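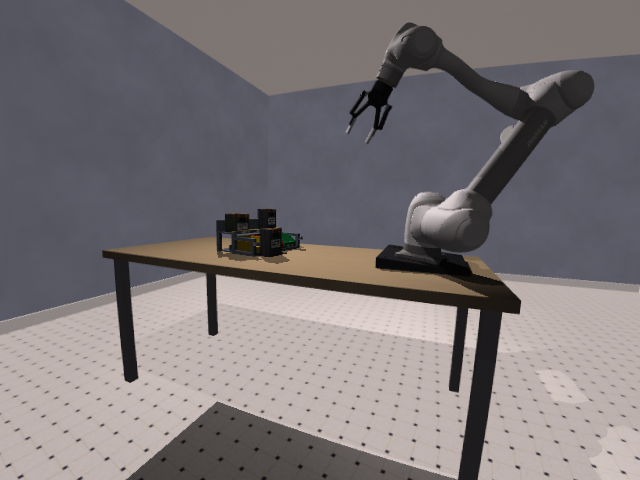 *White arm with open gripper over a tan tabletop. Computer render.*

24 Jun 2019

The following notes concern the purchase, alteration and wearing of a charcoal suit, and the haircut that accompanied it. Several readers wrote after the April entry on shirts to ask for a fuller account of the suit itself, and it is set out here for their reference. All items were paid for by the author. No discount was sought from any of the firms mentioned.

## The suit

The suit was purchased from Vesano at a price of $279, jacket and trousers together. It is a two-button model in charcoal grey, half lined, with notch lapels of moderate width. A navy version was also tried and was set aside on account of the lining, a bright turquoise that showed at the vent when walking.

Vesano sells the jacket and trousers in separate sizes. This is of considerable benefit to any person whose shoulders and waist do not agree with the standard pairing. The jacket was taken in a regular length. The trousers were taken one size up from the author's usual, as the cut through the thigh is narrow and the seat cannot be let out by much.

Staff at the shop recommended a shorter jacket. The recommendation was declined. A jacket that ends above the seat may be current, but it dates quickly in photographs, and a suit at this price is expected to serve for several years of weddings, interviews and funerals.

## Alterations

Alterations were carried out by Standama, on the upper level of the arcade, for $135. The work comprised the following:

- sleeves shortened from the cuff, to show a narrow band of shirt
- waist of the jacket taken in at the side seams
- trousers hemmed with a slight break and no turn-up
- centre back seam adjusted below the collar

The final item was not requested. The tailor pointed out a roll of cloth behind the neck, which had not been noticed in the shop mirror, and the correction has made more difference to the appearance of the suit than the rest of the work combined. Readers are advised to have the back of the collar looked at before anything else is pinned.

Collection was promised in eight days and the suit was ready on the eighth. One sleeve button had been sewn on with thread of a lighter shade - a small matter, and it was replaced at the counter without charge.

It is acknowledged that alterations at close to half the cost of the garment will strike some readers as excessive. The author's position remains that the money is better spent there than on a dearer suit worn as it comes off the rack.

## Haircut

The cut was done at Kwak, where the author has been a customer for some time. A lower, softer taper was requested in place of the usual skin fade, with the length on top left long enough to be parted at the side. A hard part was offered and refused. It grows out badly, and within a fortnight resembles a scratch.

A matte paste by Vidska was used on the day. It holds well in humid weather and washes out with ordinary shampoo. The scent is stronger than the label suggests and competes with cologne, so one or the other should be left off. The author left off the cologne.

Those with very fine hair may find the paste too heavy. A reader has previously recommended sea salt spray for this purpose, and a review of that product will be considered.

## Wearing

The suit was first worn to an outdoor ceremony in strong afternoon light, with a white shirt, a plain burgundy tie and black Oxford shoes. Sunglasses were carried in the inside pocket, where they spoiled the line of the chest, and were later moved to the car.

The half lining proved sufficient for the heat. The trousers creased behind the knee while seated but recovered after hanging overnight. There was some shine at the right pocket edge by the end of the evening - this appears to be from keys, and keys have been kept in the jacket since.

One matter is outstanding. The brown shoes discussed in a previous entry do not sit well with this shade of grey, and a darker pair is being sought. Suggestions in a wide fitting would be appreciated and may be left in the comments. Questions concerning the navy version should be directed to the shop, as the author did not keep the details.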